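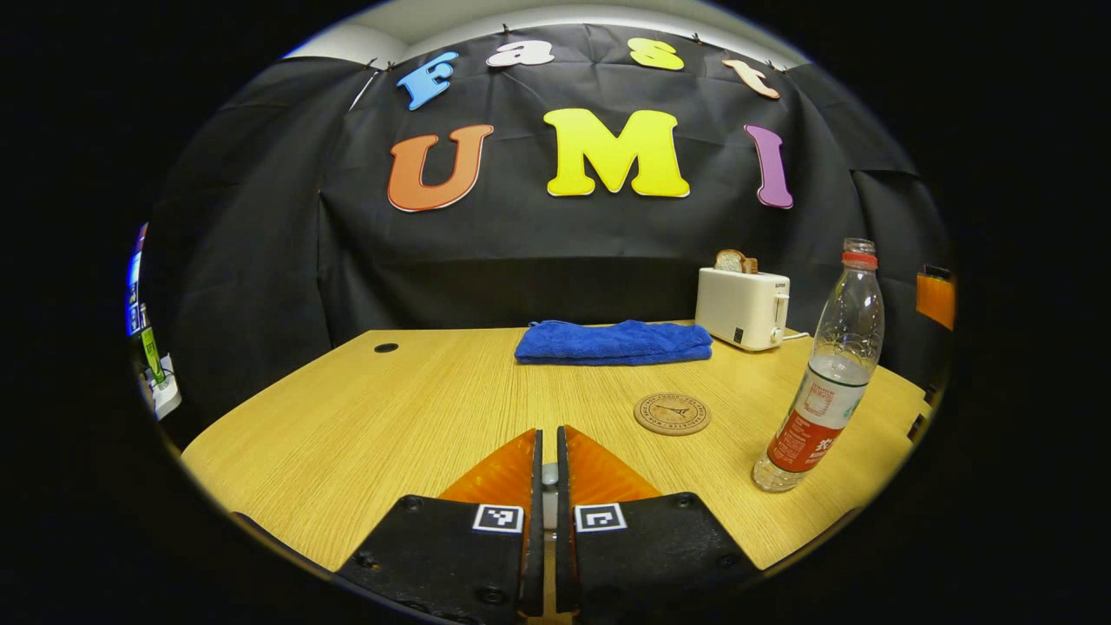 Zwischenbericht zum Vorhaben »Greifer am Küchentisch«
Offene Werkstatt Sorkgate, Stand Juli
An: Inmaculada Campos, Projektförderung Vamstead
Von: Raimonds Koppel

1. Stand in Kürze

Der Handgreifer ist gebaut und wird benutzt. Der Arm, der die damit aufgezeichneten Bewegungen später nachmachen soll, steht noch ohne Handgelenk in der Werkstatt. Im Antrag hatten wir beides für diesen Zeitpunkt zugesagt. Ich halte den Zeitplan inzwischen für zu optimistisch und habe das auch in der Gruppe so gesagt. Vega Nieto sieht es anders, ihre Einschätzung steht unter Punkt 5.

2. Mechanik

Die beiden Finger sind spiegelgleich aufgebaut: schwarzes, kantiges Gehäuse, verschraubt, dazu je ein weiches, durchscheinend orangefarbenes Polster, das nach oben spitz zuläuft. Auf jedem Gehäuse sitzt ein quadratischer Marker, aus dem die Software die Öffnungsweite bestimmt. Das Prinzip ist einleuchtend, die Umsetzung weniger. Bei flachem Licht am Abend fällt die Erkennung immer wieder aus, und die Aufnahme ist dann unbrauchbar.

Die erste Charge Polster ist an der Spitze eingerissen. Apostolos Triantafyllou hat die Form geändert und neu gegossen. Seitdem halten sie. Wie lange, weiß ich nicht, denn einen Dauertest haben wir nicht gemacht, und ich möchte im Bericht keine Haltbarkeit behaupten, die wir nur hoffen.

3. Arbeitsplatz und Aufgaben

Der Tisch hat jetzt einen festen Hintergrund aus schwarzem Stoff, oben angeklammert. Die bunten Buchstaben darauf, »Fast UMI«, fanden alle außer mir nötig. Die Gegenstände sind bewusst alltäglich gewählt: ein weißer Toaster mit zwei Schlitzen, ein königsblaues Handtuch, eine Plastikflasche mit rotem Schraubverschluss, ein runder Korkuntersetzer mit Eiffelturm.

Die Aufgaben im Einzelnen:
Toast aus dem Schlitz ziehen und auf das Handtuch legen
Flasche auf den Untersetzer stellen
Untersetzer vom Tisch aufnehmen
Handtuch einmal auf- und wieder zusammenfalten

Der Untersetzer macht den meisten Ärger. Er liegt flach auf, und die Polster rutschen über den Rand, statt darunterzukommen. Von Hand geführt gelingt es mit etwas Kippen. Ob ein Arm dieses Kippen je übernimmt, bezweifle ich. Beim Toast ist es umgekehrt: Er lässt sich leicht fassen, krümelt aber, und die Krümel setzen sich an den Polstern fest.

4. Daten

Aufgezeichnet sind bisher 2.546 Durchgänge. Nach der Durchsicht bleiben davon 784 übrig. Die Differenz ist groß, und ich will sie nicht schönreden. Ein Teil geht auf verlorene Marker zurück, ein Teil auf zu hastige Bewegungen, der Rest auf Durchgänge, bei denen die Software Skulix Anfang und Ende falsch gesetzt hat. Letztere wären mit Handarbeit vielleicht zu retten. Wayne Whitlock hat damit angefangen und nach 37 Stück um Ablösung gebeten.

Für künftige Berichte schlage ich vor, nur noch die geprüften Durchgänge zu nennen. Die Gesamtzahl sieht gut aus und sagt wenig.

5. Abweichende Einschätzung

Vega Nieto bat darum, Folgendes aufzunehmen: »Der Greifer hat uns weniger gekostet als geplant, und man lernt seine Handhabung an einem Nachmittag. Für eine Werkstatt, in der vorher niemand mit Robotik zu tun hatte, ist das ein Ergebnis.« Dem ersten Satz stimme ich zu.

6. Mittel

Ausgegeben wurde das Geld für Guss, Schrauben, Kamera und Stoff. Der Posten für das Handgelenk ist unberührt, da die Lieferung von Paiva zweimal verschoben wurde. Wir bitten darum, ihn in den nächsten Abschnitt übertragen zu dürfen. Für Licht war im Antrag nichts vorgesehen. Das war ein Fehler. Zwei gleichmäßige Leuchten über dem Tisch würden vermutlich mehr bringen als jede weitere Korrektur an der Software.

7. Nächste Schritte

Licht klären, vorher keine neuen Abendaufnahmen.
Handgelenk montieren, sobald es da ist, und den Arm zunächst nur die Flasche bewegen lassen.
Danach 15 Versuche ohne Eingriff, alle gefilmt, auch die misslungenen. Das Ergebnis geht ungekürzt an Sie.

Sollte der Arm die Flasche dabei nicht verlässlich auf den Untersetzer bekommen, würde ich die Handtuchaufgabe streichen und den Abschlussbericht auf den Greifer beschränken. Für diese Änderung bräuchten wir Ihre Zustimmung, am liebsten noch vor der Montage.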